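Comparison of two gripper and controller set-ups for a drawer-opening task

Student project report, Sarwood laboratory, autumn term

1. Background

The project was set as a follow-on from the pick-and-place exercise. The task is to open a drawer in a small wooden cabinet with a single arm and a two-finger gripper, then let go of the handle without moving the cabinet. Two sets of fingers and two control modes were compared on the same bench.

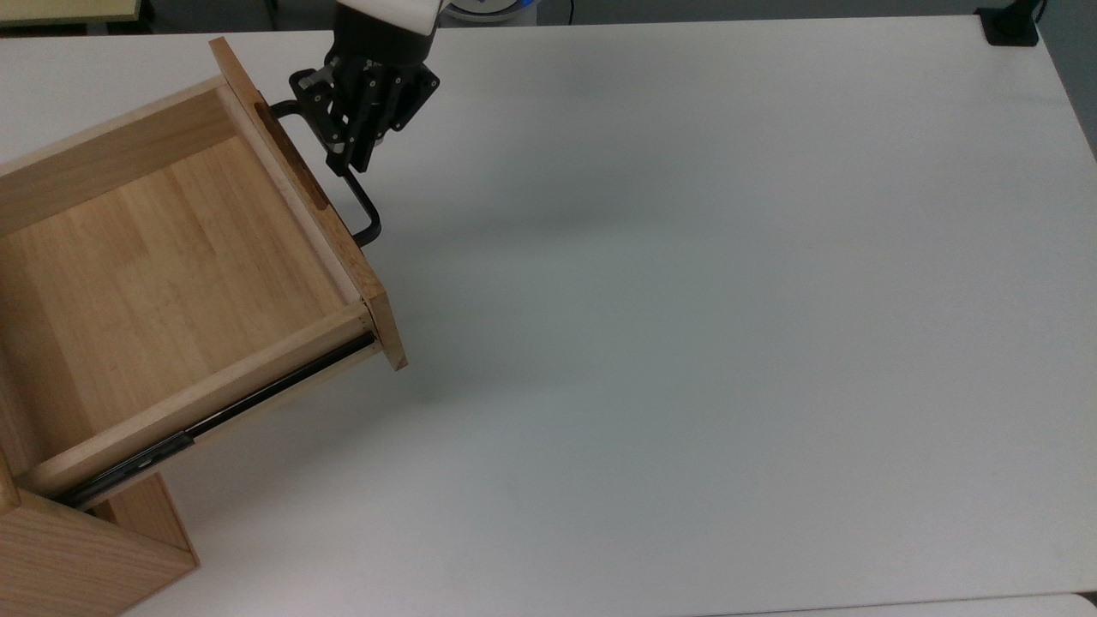
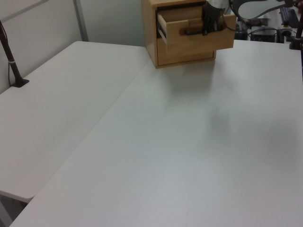
Figure 1. Black gripper on the drawer handle, from the head camera (first) and from the fixed camera (second).

2. Equipment

The arm, table and cabinet were kept the same throughout. The cabinet stands on the tabletop and has two drawers, one above the other. Only the upper drawer was used. It runs on metal telescoping slides and has a bent-rod handle on the front, with an oval slot cut into the panel. The slot was not used as a grasp point.

The finger sets were:

Set A, the linkage fingers supplied with the gripper, with the standard flat contact faces.
Set B, the same fingers fitted with Pirnitau pads. The pads make each finger thicker at the tip and have a shallow groove running along the contact face.

The controllers were:

Position mode. The hand follows a straight line from the grasp point, along a pull direction taught by hand at the start of each block.
Compliant mode. The pull direction is still commanded, but sideways stiffness is lowered so that the hand can give way when the slide pulls it off line. We used the Fidora package for this, with the sideways stiffness set to 825 N/m. In position mode the equivalent value is 2,000 N/m.

Images were recorded from a camera at the head and a fixed camera. Both streams were logged with the joint torques and the gripper opening.

3. Method

Each combination of fingers and controller was run 40 times. The cabinet was put back against a corner mark before each block but not before each run, so any creep across the table built up over the block. Creep was measured with a steel rule at the end.

A run was counted as a success if the drawer reached the taught end position, the fingers opened, and the hand backed off without dragging the drawer. A run in which the safety stop came on was counted as a failure even if the drawer was already out. Pull speed was the same for all runs.

The grasp itself was taught, not detected. We had planned to find the handle from the head camera but dropped this in October, when it became clear that the calibration between head and hand was drifting during warm-up. The effect of the drift on a taught grasp is small, as the camera is not in the loop.

4. Results

4.1 Fingers

Set A closed on the rod more repeatably than Set B. The pads fill much of the gap between the rod and the drawer front, and if the hand came down slightly too close to the panel the pad edge touched wood before the fingers had closed. This showed in the log as a step in the wrist torque. Moving the grasp point outwards removed the step, but the rod then sat near the edge of the groove and could roll out of it.

Once the grasp was good, Set B slipped less. With Set A the rod turned a little between the flat faces during the pull, and the wrist had to be level for the release to be clean.

4.2 Controllers

Most of the failures in position mode were safety stops in the second half of the pull. The taught line was never quite parallel to the slide and the side load rose steadily with distance. In compliant mode the side load levelled off and the safety stop was rarely reached. The cabinet also moved less over a block.

The cost of compliant mode was at the release. The hand sprang back towards the commanded line as the fingers opened, and in some runs it knocked the handle. A short pause with the commanded line reset to the measured position cured most of these.

4.3 Cameras

The fixed camera was the more useful for judging cabinet creep and for checking that both ends of a block matched. It is a poor view of the contact, with the gripper small and far from the camera. The head camera shows the fingers on the rod and the extended slide, and was used for all the slip judgements.

5. Discussion

The choice of controller mattered more than the choice of fingers. Set A with compliant mode is recommended for this cabinet. The result should not be carried over to handles with a different clearance without repeating section 4.1.

The Sárközi method for estimating the slide direction from the first part of the pull was read but not tried. It would remove the hand-taught line, and with it the main cause of side load in position mode.

Closing the drawer was not tested. The lower drawer was not tested either.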